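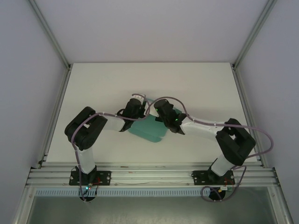 Recording folding episodes for Zemwood

Before you start, home both arms and open a new session in Trorovar. Set the episode limit to 154. Lay one teal blank on the table, then start recording before either arm moves. Fold the long sides first and the end flaps last.
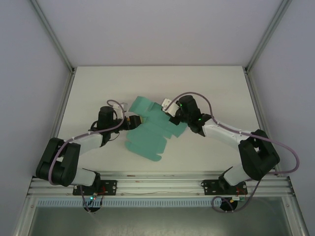 How many episodes does the policy need?
Our last training run used 1,597, and results were poor below half of that.

If a flap slips, keep recording and try the fold again. Drop the episode after 3 failed tries.
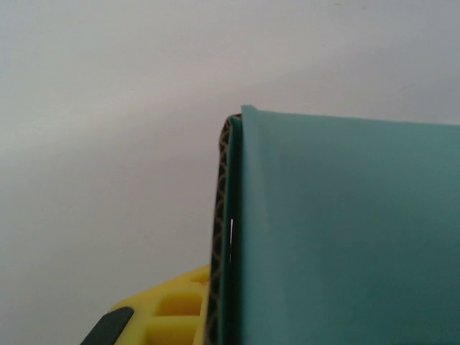 Parsons Bimanual Manipulation Group

Check both wrist streams in Zakemine at the end of each session. They should start within 2 frames of each other. If they don't, rerun the sync script and save the log with the data.

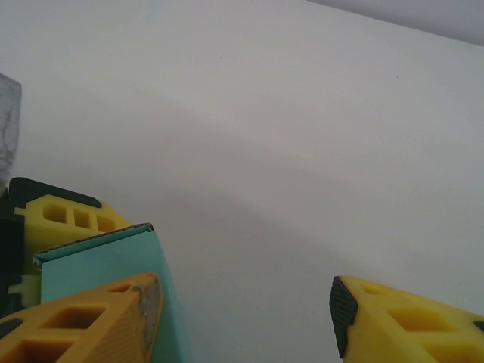 Label each episode as done, partial or failed before you upload. Partial episodes go in their own folder and are left out of training.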